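Drying socks indoors without the bad smell?
Posted by Brayan Mamani

My socks take two days to dry in my room and they smell sour after. I wash at 20 degrees. What do I do wrong?

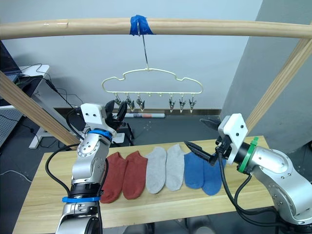 Chaimae Fahmy
Sour smell comes mostly from slow drying, so first give them an extra spin. After this, hang each sock alone, with air on all sides. A small hanger with metal clips along the bottom bar is enough, and mine stays on the wooden rod with blue tape so it does not slide. Open the window in the morning.

Giuliana Restrepo
I agree with the spin. Also wash warmer if the label permits. Dark and light together is fine for me.
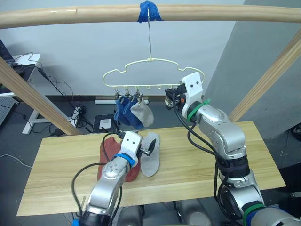
Three socks on the left clips, the others still free.

Teodoro Arriaga
buy a dryer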